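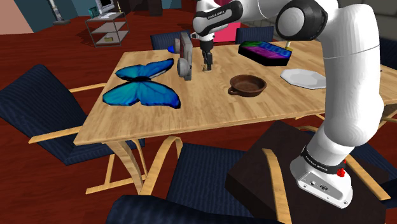
Crimping (food preparation)

By Rokeya Weerakoon – 13th January
Reading time 5 min

Crimping is the joining of two layers of dough along an edge by pressing, folding or pleating. It is used on filled foods such as dumplings, turnovers, hand pies and filled pasta. The joint keeps the filling in place during cooking and limits the loss of juice and steam.

Mechanism

Wheat dough sticks to itself when both surfaces are slightly moist. Pressure brings the surfaces into contact and pushes out trapped air. A fold adds a second layer over the first joint, so that any leak must follow a longer path. Dry flour, fat or filling on the joining surface weakens the bond. Water or beaten egg is brushed on where the dough has dried, usually in a strip no wider than the joint itself.

Types of edge

A flat crimp is made with the fingertips or the tines of a fork. It is quick and suits stiff pastry, but it can open if the edge is thin.

A rope crimp is made by folding a small section of the edge over, pressing it, and repeating from the end of the last fold. The result is a row of slanted ridges. It is common on turnovers and on the Cornish pasty.

A pleated crimp gathers only one of the two layers. The gathered side becomes longer along the curve than the flat side, and the dumpling takes on a crescent shape. Pleats are normally pressed one at a time against the flat layer. 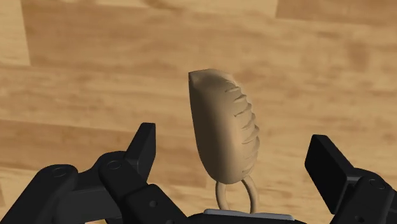 Diagonal grooves along one side of a rounded form.

Dough properties

Doughs for boiling are usually made from flour and water with little or no fat. Hot water gives a softer dough that holds a pleat without springing back. Cold water gives a firmer, more elastic dough, which is rested before rolling. Baked pastry contains more fat and is crimped cold, as warm fat smears and the ridges flatten in the oven.

The rim of a dumpling wrapper is often rolled thinner than the center. Once folded, the edge is then close in thickness to the rest of the wrapper and cooks at the same rate.

Faults

Splitting along the joint is most often caused by overfilling. Thick, undercooked edges result from pleats stacked too closely. Trapped air expands on heating and may burst the wrapper at its weakest point, which is usually the base of a pleat. Frozen pieces can also crack at the fold if the dough was dry when shaped.

See also
Dumpling wrapper
Hand pie
Laminated dough
Pasta shapes
Steaming

443 shares
6 comments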